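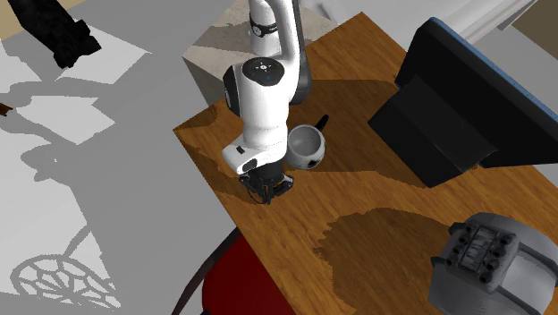 Ticket 323: shared mailbox keeps eating attachments
Opened by: me, front office, Flindwood branch
Status: waiting on user, then open again, then closed

Hi all, me again with the mailbox thing. Quick recap for whoever picks this up. We have one shared inbox for supplier invoices, and since some time in May any email with more than one attachment shows up with only the first one. The paperclip is there, the size looks right, but click on it and you get a single PDF and that's your lot. I had Khamphan send me the same batch of invoices twice, once to the shared box and once to my own address. Mine had all of them! So it isn't them.

What I tried before bugging you: signed out and back in, cleared the cache, used the other browser, used the computer in the back office. Same everywhere.

Update, 10:40 a.m.
Thanks for the call. I did the thing with the web version versus the desktop program. The web version is missing the attachments too, so I guess they're getting lost before they reach us. You asked about rules. There are a lot of rules in there (sorry, I inherited them) and one called "Como sort" that I'm scared to touch. I took a screenshot of the list and stuck it in the shared folder.

Update, 1:15 p.m.
Turned off every rule except Como sort. Sent myself a test with 2 little text files. Only one arrived. Turned off Como sort as well, sent the same test, and both arrived!! I may have cheered a bit. Then I turned it back on just to be sure and the second file went missing again.

So I opened it up and had a look. It hands everything over to the old Letadis add-on, which saves a copy into the archive and puts the message back in the inbox. There's a box in the settings that says "max items per message" and it's set to 1. I have no idea who set it or when. The one under it, "max size (KB)", says 2000, and some of our scans are bigger than that, so I wonder if we've been losing those as well.

Update, 3:30 p.m.
Changed max items to blank and size to 4000 like you said. Saved, restarted the add-on, sent the test again: all good. Khamphan resent the batch and every invoice came through, even the ugly color scan.

Still on my list: going back through May and asking suppliers for whatever we missed. If there's any way to pull the originals from the server, please shout, it would save me a ton of emails. Otherwise you can close this one.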